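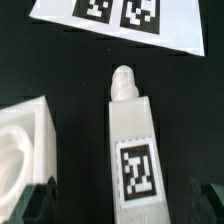

El kit de puesto Gerer se vende completo o por piezas y sirve para presupuestar una célula de manipulación antes de comprar el brazo. El bloque blanco lleva el marcador en la cara frontal y un pomo redondeado arriba; el soporte con hueco redondeado y la tarjeta de marcadores se pueden pedir sueltos.

Kit completo: 2000 €
Solo piezas y tarjeta: 1000 €
Plazo de entrega: 11 días laborables
Garantía: 2 años

La pinza no está incluida — consulte a Fosasel la compatibilidad de los dedos antes de cerrar el pedido. Envíos desde el almacén de Mirnden. Precios sin IVA, válidos para pedidos recibidos en junio.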